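Section 4. Practice takes with the hand grippers

Prukby Robotics Club, bench guide. Revised Aug 9, 2019 by Leonardo Gentile.

Read section 3 first if you have not yet fitted the finger plates. This section covers the part most new members want to skip to, which is picking things up. It replaces the old sheet, which claimed that any beginner could produce good takes in one afternoon. I have seen no evidence for that and I wrote half of the old sheet.

4.1 What you need

Two hand grippers, left and right, checked as in section 3.
The bench table, with the board edge tabs done up.
One set of objects from the Gakurberg box. Take one set only.
The log book and a pencil.
A partner. You will have both hands full.

The Odmont competition rules say that a team may train its arm on hand-guided takes, and put the limit at 900 takes per task. Some teams speak of that figure as if reaching it won you something. Last season we handed in 3,535 takes across all the tasks and our arm still pushed a cup off the table in the first heat. Keep that in mind when somebody tells you the answer is more data.

4.2 Setting up the bench

1. Clear the table top. Pencils, tape and sweet wrappers all end up in the takes, and the arm will learn to look for them.

2. Check that the board does not rock. Lean on each corner in turn. If it moves, tighten the tabs by hand. Do not use the spanner.

3. Lay the gripper cables so that they fall off the near edge of the table. Leave enough slack to reach the far corners.

4. Keep objects away from the cable hole in the table top. Small parts go down it and they are a nuisance to get back.

5. Set out the objects by hand. Change the layout between takes. If you put the tub in the same spot every time, the arm will learn the spot and will have no idea about the tub.

CAUTION: Do not rest a gripper on its finger plates. Lay it on its side, with the plates clear of the table. Bent plates are the most common repair we do.

4.3 Holding the grippers

6. Take hold of the body of the gripper and leave the finger links alone. The links have bushings in them and will pinch. They are not strong enough to do real damage, but you will drop the gripper, and that will.

7. Open and close each gripper five times before the first take. The movement should be smooth all the way. A click at the end is normal. A click in the middle is not, whatever the person who used it before you says.

8. Hold your wrists as the arm would hold them. You can twist your hand into positions the arm cannot reach, and every take done that way is wasted. Your partner should watch for this. Partners tend to be too polite about it.

9. If one gripper is awkward on its own, use your other hand to steady it. This is allowed for practice. Mark the take "P" in the log and do not count it.

4.4 Hard and soft objects

Start with something stiff. A plastic tub stays the shape it was when you last looked at it. Move on to bags once you can lift and set down a stiff object without looking at your own hands.
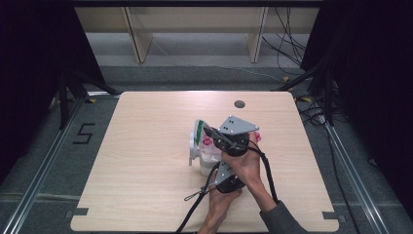
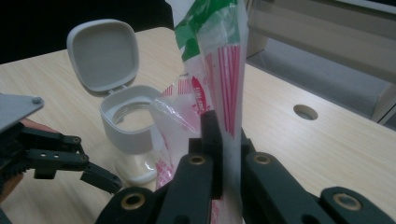
Fig. 4a and 4b. Gripping at the bench. First picture: white plastic object between the finger plates. Second picture: printed plastic bag held upright in the jaws, flip-top container behind.

10. For a stiff object, bring the fingers in level and close slowly. Stop when the object stops sliding. Squeezing harder feels safer and mostly tips the object over.

11. For a bag, close on a part where the plastic is already gathered. A flat side will slip. Keep the second gripper open and near the bag, and bring it in only when the first has a firm hold.

12. Count to two before you move on to the next grip. The pause looks silly but it gives you a clean point to cut the take.

13. Put the object down and open the gripper fully before you draw back. With bags, check that no fold has caught in the links.

NOTE: Clear plastic is a bad object to learn on. The cameras see the shine on it and little else. The Munshi add-on is supposed to sort this out in software. We tried it for most of August and I could not tell the takes with it from the takes without it. Use it if you like, but write in the log that you did.

4.5 Keeping the log

14. Write down each take as it ends. Do not fill in the page from memory at the end of the session.

15. Record the task, the object set, who held the grippers and whether the take was good, bad or practice.

16. A dropped object is a bad take. So is one you caught with your knee.

17. Do not delete bad takes — mark them. We may want them later, although I have been saying so for two seasons and we have yet to use one.

4.6 If something goes wrong

Gripper will not close fully: look for torn plastic in the links. Remove it with tweezers.

Fingers close unevenly: one plate has shifted. Go back to section 3 and start again from the pads.

Cable keeps catching: you have crossed the left and right cables. Put both grippers down and sort it out before the next take.

Takes look fine but the arm does badly: welcome to the club. See section 6, which is short.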